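# Robotics club: simulator work before the June meet

The Pindham club has moved most of its practice into the simulator this term. The rendered arm view now goes up on the shared screen each session.
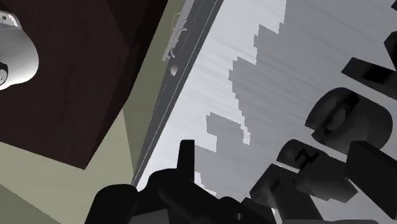
## What the group is working on

The task for the June meet is called Machala. The gripper has to pick dark blocks out of a loose cluster and set them down one at a time, without knocking the others over. Students write the approach path themselves and the simulator scores each run.

Dark parts against a dark gripper have been the main trouble. Kimutai Magesa's group has been working on the view from the arm, where the finger and the nearest blocks are close in colour and hard to tell apart. They have tried brighter lighting in the simulator and a second view from the side. The side view helped more, but it slows each run down.

Amra Vukčević has rewritten the scoring script so that a nudge to a neighbouring block costs points even if the pick itself is good. Scores dropped when it went in - the old script was too kind. The top score at present is 662, and a run can earn up to 820.

## Odds and ends

- The Skeltel folder on the club drive has the current room file. Please don't save over it. Make a copy with your initials at the end.
- Runs started from the old room file won't be scored.
- Entries for the meet close on 29th March. Each team needs 3 names on the form.
- Edier has lent us two more desktop computers. They are at the back bench and use the same login as the others.

New members are welcome up to the closing date. You don't need to have done any programming, but bring headphones if you want to follow the starter videos.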